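Setting Up a Shared Kitchen Shelf
Ivville Residence Services – Resident Guides

Residents of the Nepia and Steltato buildings may keep kitchen items on the shared shelves on each floor. Please follow the steps below before using a shelf for the first time.

1. Request a shelf at the front desk. Each kitchen has 21 shelves, and they are assigned in the order in which requests are received.

2. Wipe the shelf with warm water and dish soap. Let it dry fully before placing anything on it.

3. Label every item on its underside with your room number. Use a permanent marker or a waterproof label. Paper tape comes off in the dishwasher and should not be used.
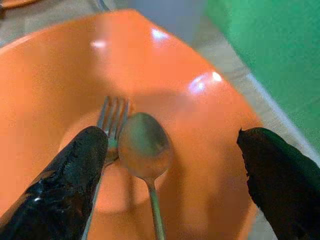 4. Stack bowls and plates by size, with the largest at the bottom. Stacks may not be higher than 8 inches. Glass items go at the back of the shelf.

5. Store knives in a closed drawer or a blade cover. Loose knives will be removed by staff and held at the front desk.

6. Keep dry food in sealed containers. Open bags of flour, rice or sugar are not permitted on the shelves – they attract insects.

Giving up a shelf

Empty the shelf and wipe it down by noon on your move-out date, then tell the front desk that it is free. Items left behind are kept for 40 days and then donated. To claim an item during that time, give your former room number and a short description of the item.

Last updated 28 June 2021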